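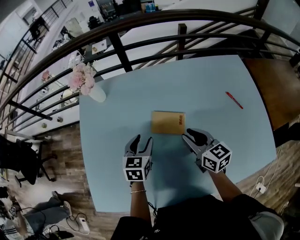
Two hand-held grippers, a brown package and a red pen on the blue table at Puvonau's open day.

I finally made it up to Puvonau's open day in Ulbridge on 22 February 2020, and I stayed way longer than I'd planned! They let visitors try the grippers (harder than it looks, my wrists got tired fast), and the folks from Adomaitis answered all my questions about training robots to pick things up. Some 200 people had signed up. The next one is in November over at Bukach, and I'm already on the list.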